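Open day at Ilell, anyone else go?

brimska_bob
Posted 2022-11-19

I finally made it to the open day at Ilell, after missing it the last two times, and I thought I'd write it up for those of you who live too far out to bother with the drive. It's long, sorry, get yourselves a coffee.

You sign in at the front, they give you a sticker and a paper cup of something hot, and then you wander. The first hall was mostly tabletop stuff for kids and a very patient woman showing how to wire a line follower. I could have stayed there all morning! But what I had come for was the teardown bench at the back, the one Stenell has been talking up in their newsletter, where an arm works on old office computers for parts recovery. I fixed PCs for a living for a good long while before my knees gave out (all that crawling under desks), so you can imagine I had opinions before I even got to the rope.

The person running it was Armelle Moulin, and she was lovely. She took every question, including mine, and I asked a lot of them. The idea, as she explained it, is that the arm learns the fiddly jobs one at a time. Memory, cards, processor. They had planned 6 runs for the day and I stood through 4 of them, with a sandwich in between.

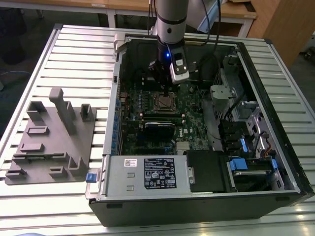 Armelle Moulin's teardown bench

The tower was a Dell, on its side with the panel off, just the way I'd have put it on my own bench, and the gripper was down over the processor when I got my best look. I liked the table too, those aluminum slats are handy for bolting things to and I've been meaning to build something like it for the garage. The gray fixture plate next to the computer is 3D printed, and I heard two different people ask whether they could get the file for it. She said to email her.

What struck me most was how slow it was. I don't mean that as a complaint! It was the speed I used to go when the machine belonged to somebody's boss. Anyway, I had a wonderful time and I'd go again tomorrow. Did anyone else from here make it?

pichonette
Reply

Thank you so much for writing this up, Bob, I was hoping someone would. We were supposed to come and then my youngest had a fever, so I've been living through other people's reports all day. Was the line follower table the sort of thing a seven-year-old could sit down at, or more for the older ones? And is there parking? Last time I went there was a field, and it had been raining, and I will say no more about that.

slowsolder
Reply

I was there too, probably stood right behind you, I was the one in the green hat. I have to say I came away less charmed than you did. I've pulled processors out of more office towers than I care to remember and it takes me under a minute with the cooler already off. For the price of an arm like that you could pay a person for years. I asked about the cost and got a very friendly answer that didn't have a number in it.

I also don't see how it copes once you give it a different case. Every maker puts the drive cage somewhere else. I'd want to see it handed a tower it had never met, with somebody's dog hair in it.

brimska_bob
Reply

Pichonette, yes, a seven-year-old would be fine, there were little ones up on stools with a parent next to them. Parking was on the gravel this time, so no boots needed. I hope the fever's gone down.

Slowsolder, I remember the hat! I should have said hello. I take your point about the minute, I was quick too once. But I also bent pins on a socket in my first year, and I can still feel my stomach drop when I think about it, so I have some sympathy for anyone or anything that wants to take its time over that part. As for different cases, I asked her the same thing, and she said that was the hard bit and they were a long way from done. I thought that was a fair answer.

tessellated
Reply

Jumping in as somebody who works at a recycler (a small one, I won't say where). Slowsolder, I agree with you on speed and I don't agree on the rest. We get pallets of office machines, often 100 at a time and all the same model, when a company clears out a floor. So the "every case is different" worry matters less to us than you'd think. If an arm could get through one model overnight while we're all home in bed, I wouldn't mind one bit if it took ten times as long as you.

My worry is more about screws. Stripped ones, missing ones, the wrong one that someone jammed in years ago. Did they show any screw removal, Bob, or did the machines come already opened up?

brimska_bob
Reply

No screws in any of the runs I watched, and I didn't think to ask, which I'm kicking myself for now. It would be a good one for the next visit.

slowsolder
Reply

Fair enough on the pallets, I hadn't thought of it from that end, I've only ever had them come in one by one with a sticky note on top. I still think a screwdriver and a radio is a perfectly nice way to spend an afternoon, and I'd be sorry to see it go. But I'd come and look again.

pichonette
Reply

There's another open day in February, according to the Pichon mailing list, so perhaps we could all meet at the coffee table first? I'll bring the seven-year-old and something baked. Slowsolder, please wear the hat so we can find you.

tessellated
Reply

Count me in for February if I can get the time off. I'll bring a bag of our worst screws and see what Armelle makes of them.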